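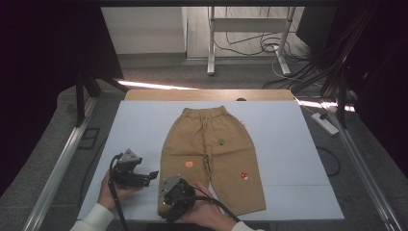 Hand-held grippers and a pair of children's trousers at the Allmont student robotics project.

Student robotics programs should grade the demonstrations before they grade the robot. At Allmont we did the reverse for two years, and the marks rewarded whoever tuned the policy last.

Cloth makes the problem plain. A trouser leg has no fixed pose, and an elasticated waistband bunches differently each time it is laid down. A student working two hand-held grippers has to decide where to grasp, how hard to pull and when to release. Those decisions are the data. If they are inconsistent, more training hours will not repair them.

This term the six students recorded 500 folds. Divya Suvarna reviewed every one against a written protocol and kept 459. The rejects were mostly late regrasps at the hem. Her review log taught the group more about manipulation than the final run did, and under the current rubric it earned no marks.

Mawuli Essien, who runs the Miltden competition, argues that judges need a result they can time. I accept that for a competition. A course has 18 weeks and can afford to read a log. I would put half the grade there, starting next April.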